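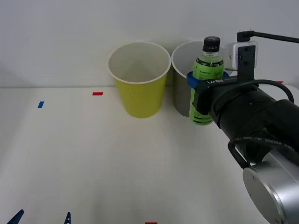
My muon counter is giving me two numbers that I can't get to agree, and I've been staring at them over too many cups of tea. It's a Pruvance kit, the one with two flat scintillator paddles, 100 square centimetres each, and a little box that counts the flashes. You can run it with one paddle by itself, or ask it to count only when both paddles flash together. I started out with the paddles next to each other on the desk, nearly touching, like the yellow cup and the grey cup, and the "both together" count hardly moved at all. Then I read the leaflet properly (oops) and put one on top of the other, as if you'd stood the yellow cup inside the grey one, and off it went!

So, stacked, with a 600 second run, I get 762. Lovely. But if I switch to the top paddle alone for the same 600 seconds I get 3,144. It's the same paddle in the same spot on the same desk. If cosmic rays come down from the sky and go straight through things, as everyone keeps telling me, shouldn't nearly all of the ones that hit the top paddle hit the bottom one too? Where have the others gone? I've got a talk to give at our astronomy evening and somebody is bound to ask me this, and I'd rather not stand there going pink.

I did swap the paddles round and it made very little difference. House is brick, desk is upstairs, if that matters.

**Evdokia Fragkou**

---

**prothero**

Noise. Those cheap light sensors fire all by themselves when they're warm. Turn the threshold up until the single count matches the double and you're done.

---

**gable_end**

Please don't do what prothero says, or at least not the last bit! You'd be throwing away real muons just to make two numbers match, and they aren't meant to match.

I've got the same kit, and I went round in circles over this as well, so here's how I think of it now. The top paddle on its own isn't a muon counter. It counts anything that makes a flash bright enough. Muons do that, but so do gamma rays, and your brick house is full of those, because bricks and plaster and the ground underneath all have a tiny bit of natural radioactivity in them. A gamma will often make a flash in one paddle and never trouble the other. A muon coming down steeply carries on through both without really noticing. So asking for both at once is a sort of sieve, and the 762 is what's left in it.

You can check that it's sensible, too. The usual rule of thumb is one muon per square centimetre per minute for a flat detector near sea level. Your paddle has 100 square centimetres and you ran for ten minutes, so you'd hope for a thousand through the top one. You got 762 through both. Some come in at a slant and miss the bottom paddle, a few go by without making a bright enough flash, and the floors above you stop a few of the feeble ones. I'd be very pleased with that!

Prothero is partly right that some of the single count is the sensor firing by itself. I couldn't tell you how much of it. Try a run in the cool of the morning and one in the afternoon and see if the single count creeps up while the double stays put.

As for side by side: a muon from overhead can only go through one of them. The odd pair you do get is either a very slanted one skimming across, or two particles from the same air shower landing together, which I think is the most exciting thing the kit can do, and you were calling it a mistake.

---
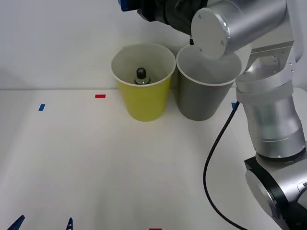 *Allerdale, March*

Adding to gable_end's answer, which I agree with nearly all the way down. For the talk, I'd do one more set of runs: keep the paddles one above the other but move them apart, a hand's width at a time, propped on books. The count falls as the gap grows, as you're only accepting muons from a narrower and narrower patch of sky. Plot that and you've got a graph that explains itself to a room full of people, and it answers your question far better than a lecture on gammas would.

After that, tip the whole stack over so it points at the horizon and run it again. You'll get far fewer. Slanted muons have much more air to get through, and plenty of them decay on the way.

One thing to watch: write down the air pressure with each run. More air overhead means slightly fewer muons. I lost most of a month of readings from my shed at Arside to not bothering with that.

**lowfell**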